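Kapitel 6
Regeln für den gemeinsamen Arbeitsraum zweier Arme

Lernziele
Nach diesem Kapitel können Sie die Begriffe Schutzraum, Übergabezone und Haltezustand gegeneinander abgrenzen. Sie können eine Betriebsanweisung daraufhin prüfen, ob sie am Arbeitsplatz überhaupt anwendbar ist. Und Sie sollten misstrauisch geworden sein gegenüber Dokumenten, die jede Gefahr erwähnen und keine einzige regeln.

6.1 Was eine Regel leisten müsste

Wer eine Anlage mit zwei kleinen Armen in Betrieb nimmt, bekommt heute reichlich Papier dazu. Die Hausrichtlinie der Firma Kevum, aus der wir in diesem Kapitel mehrfach zitieren, umfasst 54 Seiten. Davon behandeln 20 die Zuständigkeiten und die Freigabe der Richtlinie selbst. Der Abschnitt über biegsame Werkstücke, also Kabel, Schläuche und Beutel, besteht aus einem Satz: »Biegsame Teile sind mit angemessener Sorgfalt zu handhaben.« Was angemessen ist, steht nirgends.

Der Satz ist kein Einzelfall. Viele Regelwerke gehen von einem einzelnen Arm aus, der ein starres Teil von A nach B bringt. Der zweite Arm wird dann nachträglich eingefügt, meist durch den Zusatz »gilt sinngemäß«. Sinngemäß gilt aber gerade das nicht, worauf es ankommt. Zwei Arme haben einen Bereich, den beide erreichen, und in diesem Bereich ist jeder für den anderen ein Hindernis, das sich bewegt.

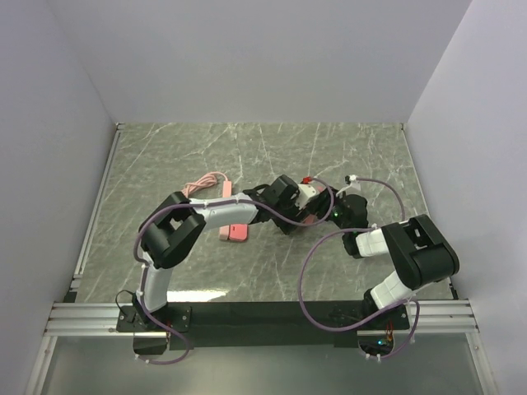 Abb. 6.1: Zwei Arme über gemeinsamer Tischfläche, die Greifer nahe beieinander. Links davon eine Steckdosenleiste, darüber der Unterarm des linken Arms.

An Abb. 6.1 lässt sich prüfen, was die übliche Forderung nach »freiem Bewegungsraum« wert ist. Der Unterarm führt quer über die Leiste hinweg. Ist der Bewegungsraum damit frei? Nach dem Wortlaut bei Kevum schon, denn verlangt wird lediglich, dass »keine nicht zum Auftrag gehörenden Gegenstände« im Weg liegen. Ob ein Gegenstand zum Auftrag gehört, sagt über die Kollisionsgefahr allerdings nichts aus. Auch die violetten Leitungen an den Armen gehören zur Anlage. Sie bilden weite Schleifen, und eine Schleife braucht Platz, der in einem Maßblatt der starren Glieder gewöhnlich nicht vorkommt.

Brauchbarer ist die Fassung, die Renato Escobar für den Lehrbetrieb bei Talpur formuliert hat: »Als Hindernis gilt alles, was ein Arm berühren kann, einschließlich seiner eigenen Leitungen.« Auch dieser Satz verhindert keine Kollision. Er lässt sich aber vor dem Start mit Ja oder Nein beantworten, und das ist mehr, als die meisten Prüflisten schaffen.

6.2 Der Haltezustand

Unter Haltezustand verstehen wir die Phase, in der ein Greifer ein Teil umschließt und noch nicht wieder freigegeben hat. Für diese Phase schreiben Regelwerke gern eine Greifkraft vor. Die Zahl wirkt beruhigend und hilft wenig, solange offen bleibt, an welcher Stelle, mit welchen Backen und in welchem Zustand der Backen gegriffen wird. Angeschlagene Kanten und Kratzer an den Fingern tauchen in Wartungsplänen häufig unter »optische Mängel« auf. Wer das so einträgt, sollte begründen können, weshalb die Auflagefläche davon nicht betroffen ist.

Bei Teilen mit Kabel kommt eine zweite Lücke hinzu. Der Greifer hält den Körper, das Kabel hält niemand. Liegt es als Bündel auf dem Tisch, so kann es beim Anheben nachlaufen oder hängen bleiben, und welches von beiden geschieht, hängt von der Lage der Schlingen ab. Eine Vorschrift, die nur den Körper erfasst, regelt den einfacheren Teil der Aufgabe.

Für die Übungen gelten daher folgende Mindestregeln. Sie sind knapp, und wir halten sie keineswegs für vollständig.

1. Vor dem Start wird der Verlauf jedes losen Kabels mit dem Blick verfolgt, vom Gehäuse bis zum Stecker.

2. Die Backen werden auf Ausbrüche geprüft. Der Befund kommt mit Ortsangabe ins Protokoll; »i. O.« genügt nicht.

3. Der zweite Arm fährt erst in die Übergabezone ein, wenn für den ersten ein Haltezustand gemeldet ist. Die Meldung ersetzt nicht den Blick auf das Teil.

4. Gegriffen wird am Gehäuse. Knickschutz und Kabel bleiben frei.

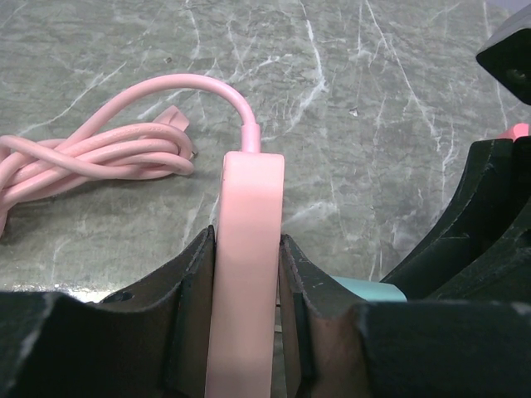
5. Bei einem Halt der Anlage bleiben beide Greifer geschlossen, bis die aufsichtführende Person die Freigabe erteilt. Ausnahme: Es ist jemand eingeklemmt. Dann gilt das Verfahren aus Kapitel 16.

Über Regel 5 wird gestritten. Die Unterlagen von Zavance verlangen das Gegenteil, nämlich sofortiges Öffnen, und begründen es mit der Sicherheit des Personals. Eine Untersuchung dazu wird nicht genannt. Lesen Sie beide Fassungen und notieren Sie, welche Annahme über das gehaltene Teil jeweils stillschweigend gemacht wird. In Abschnitt 6.3 nehmen wir diese Notizen wieder auf.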